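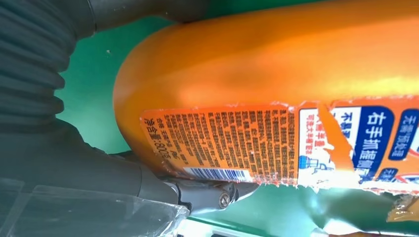
Wrist camera view: an orange bottle on its side at the gripper, with the barcode facing the lens.

Gopinath Hegde writes the grasp planning code at Gimeck in Plolulstead. His part of the system, called Fiadzo, takes a view from the wrist camera and decides where the fingers should go.

Glossy plastic is the hard case, he says. "A bright streak along a curved side looks like an edge to a naive detector. The old version would fit a box to the highlight and plan against that."

The current version ignores colour when it fits the shape. It looks for a rounded end and a straight side, and proposes a cylinder with a confidence value. Labels are handled separately. "Print is useful for working out which way round a thing is," says Hegde. "Torn print is less useful, so we score each patch of the label on its own. If the barcode is clean and the rest is ragged, we keep the barcode."

Close range brings its own trouble. When an object runs out of view the planner has only part of the outline, and the length must come from an earlier, wider view. Fiadzo holds that estimate for 300 milliseconds – after that it asks for a new one.

Chidubem Adeyemi maintains Grustance, the replay tool the team uses for debugging. It steps through a logged grasp and shows what the planner believed at each point. "Before December we had text logs and a plotting script," he says. "You could see that a plan was rejected, but you had to guess at the reason."

Grustance now stores the rejected candidates too, up to 22 for each attempt. Adeyemi would like to store fewer. "Most of them differ by a degree or two. Gopinath wants them all."

Hegde does not dispute this. Clear film is next on his list, as the depth estimate is poor wherever it creases. He has three candidate filters and has not chosen between them.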